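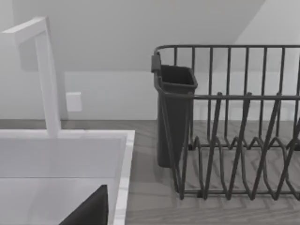
## Collection protocol, sink-to-rack task: proposed changes for October

**asarkar** (moderator)

Colleagues,

The current batch of simulated demonstrations for the sink-to-rack task stands at 522 accepted episodes against a target of 2,000. Before the remaining episodes are recorded, the data group requests comments on two proposed changes.

1. Episodes in which the operator pauses for a long period before the first contact would be trimmed at the start instead of rejected.
2. The kitchen layout would remain fixed until the target is reached. Variation would be limited to lighting, starting pose and the choice of dish.

Please reply in this thread by noon on Thursday.

Anoma Sarkar

---

**i_oyelaran**

I support the first change. Of the episodes rejected so far, 121 were rejected only for a slow start. The motion that follows is sound in those I have reviewed, and the operators' time should not be wasted.

I do not support the second. A policy trained on one sink and one rack will learn that sink and that rack. The wires of the rack are dark, thin and evenly spaced against a light gray wall, and that contrast is easier than most kitchens will offer. I would prefer to introduce a second layout now, while there is still room in the budget.

---

**L.Baptiste**

With respect to Ignacio's point, the Panura team changed layouts early in its drawer task and could not tell afterward whether failures came from the new layout or from too few examples of the old one. I would ask that we finish one layout properly.

The lighting is also less uniform than the summary suggests. The faucet throws a shadow on the wall and the upper wall is divided between shaded and lighter areas. If the light direction is varied as proposed, the background will change a good deal from one episode to the next.

---

**i_oyelaran**

Lucinda, I accept the Panura comparison in part. Their second layout replaced the first, however. I am suggesting that the two be recorded side by side, with the layout name written into each episode record so that results can be separated.

---

**kbainbridge**

A question on behalf of the operators. The instruction sheet says to "place the item in the rack." Does the utensil holder at the left end count as the rack? Two operators on the Blackwood shift have been putting spoons in it and two have been laying them between the dividers. All four sets were accepted.

Also, a request concerning the view. When the gripper is low in front of the sink, only a dark wedge of it shows at the bottom of the image. Several operators find it hard to judge the opening of the fingers from that position.

---

**asarkar** (moderator)

Thank you, Kelly. The sheet will be amended as follows: plates and bowls go between the dividers, and cutlery goes in the utensil holder. Episodes that do otherwise will be kept but given a separate label.

On the view, the training input will not be altered in the middle of a batch. Ingrid may be able to advise on the operators' display.

---

**ingrid.v**

A second window can be added to the operator station without affecting what is recorded. Gutholm has used this arrangement for its cabinet work. I will need the station for one afternoon.

I would add one caution on trimming. If the cut is made automatically at first movement, small corrections of the wrist will be treated as the start. I suggest cutting a fixed 80 frames before first contact - and leaving the original file untouched.

---

**L.Baptiste**

Agreed on keeping the originals. I remain opposed to a second layout before 2,000.

---

**i_oyelaran**

My objection stands as well, and I would like it recorded. I have no difficulty with Ingrid's rule for trimming.

---

**asarkar** (moderator)

Change 1 is adopted with the rule given by Ingrid Villanueva. Change 2 remains open and will be placed on the agenda for the Ornon review. Recording continues on the present layout in the meantime. Operators should use the amended sheet from the next shift.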